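Running the laundry and stores for a peacekeeping camp

Lautaro Navarrete spent 10 months as supply officer at a peacekeeping base outside the town of Wollinov, where his contingent of 115 soldiers patrolled a buffer zone along the Clorkus river. He came home in November and now trains the logistics staff who will go out with the next rotation.

Most of what he teaches, he said, has little to do with weapons or vehicles.

"People ask me about the checkpoints," Navarrete said. "I was at a checkpoint maybe four times. I was in a warehouse the rest of the time, with a clipboard."

The base was handed over by another country's contingent with one day of overlap. Navarrete was given a stock list with 2589 lines on it and told it was up to date. He and two corporals checked it against the shelves, working from six in the morning until the generators were switched over at night.

"The fuel numbers were good. The medical numbers were good. Bedding, kitchen, uniforms, that was a mess," he said. "We were supposed to have cots for everybody and we were short by nine. So nine people slept on mats until the next convoy."

Convoys came through the Peng crossing, which both sides had agreed to keep open for mission traffic. In practice it closed often. Navarrete said the longest closure lasted 16 days, and the camp went to two hot meals a day before it ended.
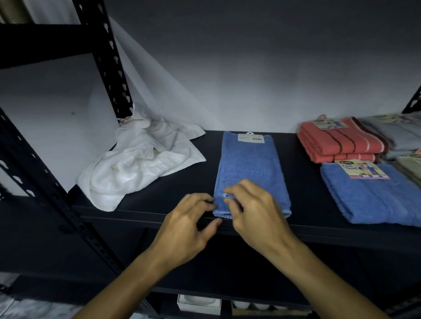
A folded blue towel on a metal shelf.

He said the closures changed how he ordered. Headquarters wanted requests once a month, based on use. He started asking for six weeks of everything and explaining it in the remarks column.

"They cut it the first time. I sent it again with the dates of every closure attached, and they approved it," he said. "After that they stopped cutting it."

Part of his job was dealing with the town. The mission rented a well and a parking area from local owners and hired 129 residents over the course of the deployment, mainly as cooks, drivers and cleaners. Navarrete signed the pay sheets. He said late pay caused more trouble than anything his soldiers did on patrol.

"If the money is three days late, a driver can't buy his own gas to get to work. Then the water truck doesn't go out," he said. "I wrote to the pay office about that every month."

He also handled donations to Kidside, a day center for children from villages on both sides of the line. The contingent fixed its roof and gave it two spare heaters. Rules on giving away mission property are strict, and the heaters took seven signatures.

Asked whether the buffer zone was quieter when he left, Navarrete said he could only speak about the road to Peng. There were fewer stops on it in his last weeks, and the trucks were arriving before noon.

The incoming group will have four days of overlap with the one it replaces. Navarrete asked for a week.

"Four is better than one," he said. "I told them to start with the bedding."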